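Setting Up a Camera Trap Transect for Small and Medium Mammals

Posted Tuesday, May 10, 2016
Field methods, Bira catchment survey
Text by Sobia Kiani

These instructions cover a single-line camera transect in mixed woodland, from choosing the line to filing the first batch of images. They were written for the Bira survey and have since been used on the Pronville plots with small changes. Crews working in open grassland should use the grid layout, which is on a separate page.

Before you start

Each two-person crew needs:

Passive infrared trail cameras, one per station, plus one spare
Memory cards, formatted in the camera that will use them
Fresh batteries of a single type and brand for each camera
Mounting straps and wooden wedges
Compass, tape measure and GPS unit
Flagging tape
Station cards and a soft pencil
Folding saw and hand shears
Land access letter

Set the clock on every camera the evening before. Use local standard time all year and ignore daylight saving. Cameras set to different times cannot be compared, and correcting the timestamps later takes longer than the whole deployment. Check the year as well as the hour. Several models go back to a factory date when the batteries are pulled.

Step 1. Lay out the line

Draw the line on the map first. It should cross the main habitat types in the block and should not follow a road or a fence for more than a short stretch. Stations are spaced 200 meters apart, measured along the line. Walk on a compass bearing and mark each point on the GPS when the error reading has settled.

If a point falls in water, on bare rock or on a cliff edge, move it to the nearest usable spot and write the offset and direction on the station card. Do not shift the remaining stations to match.

Step 2. Choose the tree

Within a 30 meter radius of the point, look for signs of animal movement: runs through ground cover, droppings, scratch marks, feeding remains, gaps under logs. Pick a tree that faces the best sign. The trunk should be thick enough that it does not sway in wind. Avoid trees with loose bark, which lets the strap slip.

Point the camera north or south where possible. East and west aspects put the sun straight into the lens at dawn and dusk, when many of the target species are moving. A low sun also sets off the sensor by heating patches of vegetation.

Step 3. Mount the camera

Fix the camera with the lens 70 centimeters above the ground. On sloping ground, measure from the point where the animal is expected to pass. Tighten the strap until the housing cannot be turned by hand, then push a wedge behind the top edge to tilt the lens slightly down.

Clear grass, fern fronds and thin branches from the detection zone. Cut only what is needed. Anything that moves in the wind inside the zone will produce empty images, and a single fern can fill a card before the first check. Leave logs and rocks where they are.

Step 4. Program the camera

Use the same settings at every station:

Mode: still images
Images per trigger: three
Delay between triggers: none
Sensitivity: high (medium in full sun)
Image size: highest without interpolation
Overwrite: off
Information strip: on, with temperature and moon phase

Enter the station number in the camera name field. Crews using the Orkance housings will need to open the inner door to reach the menu buttons. Close it again before arming, or the seal will not seat.

Step 5. Run a walk test

Switch to test mode and have one person cross the zone at a crouch, at near, middle and far distances. The indicator should light on every pass. If it does not light on the near pass, the camera is tilted too high. If it misses only the far pass, record the distance and carry on.

Arm the camera, hold the completed station card in front of the lens until an image has been taken, and leave by the route you came in on.

Step 6. Service visits

Visit every station at the interval in the survey plan. Swap the card, read the battery level, wipe the lens with a dry cloth and trim regrowth. Replace batteries as a full set. Never mix part-used cells with new ones. Take cells out of any unit going back into storage.

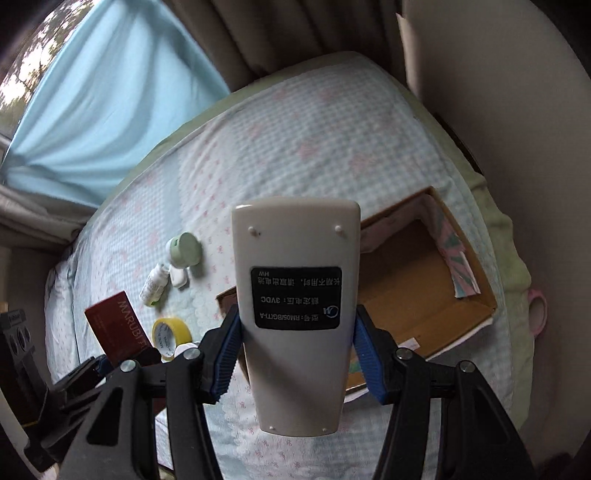 Step 7. Download and file

Copy each card to its own folder, named with the site, the station number and the date of collection. Work from the copy. Do not rename or rotate individual files, as some tagging programs read the sequence from the original names. Make the second copy before the card is wiped.

The Coughlan block, deployed last September, can be used as a model for folder structure. Its first service visit returned 211 images from station four, and all of them trace back to the card by folder name alone.

Common faults

Blank images, daytime only: moving vegetation or direct sun. Trim, or change the aspect.
White-out at night: a leaf or trunk too close to the flash. Clear it or move the camera.
No images at all: check that the card is unlocked and that the camera was armed, then check polarity in the battery tray.
Fogged lens: worn door seal. Replace the seal and add a fresh drying packet.
Wrong date: batteries removed without a clock reset. Note the error and the true time on the station card before correcting it.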